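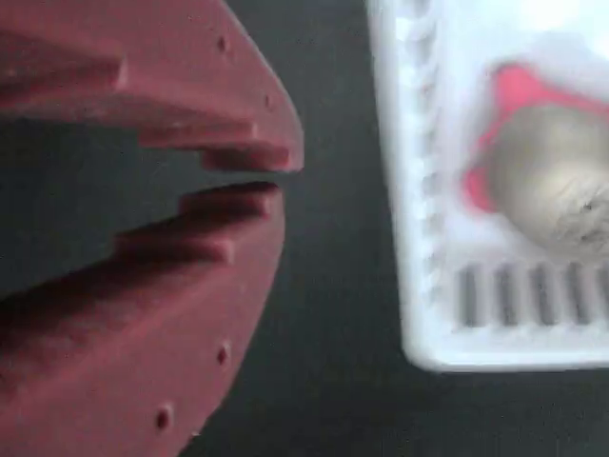 Maroon gripper fingers, stepped inner faces, tips nearly touching.

06/03/2020

Claeys careers site, build notes

Big day! The job listings finally pull straight from the client's hiring system, so the HR folks over there can post an opening once and have it show up on our pages. First full import gave us 137 listings across 23 job categories, and the search box handled all of them without choking (I typed "night shift" maybe a dozen times just to watch it work).

Rochelle Iwasaki redid the application form and I love it. Old one had four screens, hers has two, and the resume upload sits right at the top where people look for it. She also got the error messages to say what's wrong in normal words.

Still open:
- Cover letter box cuts off at 4000 characters with no warning. Needs a counter.
- Category names come in as all caps from the feed. Fix in the template, leave the feed alone.
- Filter menu on small phones covers the Apply button. Ugly, but I think it's one line of CSS.
- 10 listings have no city. Sent the list to Claeys.

Tried the Bomora type for the headings and it's so much warmer than what we had. Keeping it. Body text stays as is for now.

Next: redirects from the old job pages, then the staff stories section. Rochelle already has two drafts and they're really fun to read.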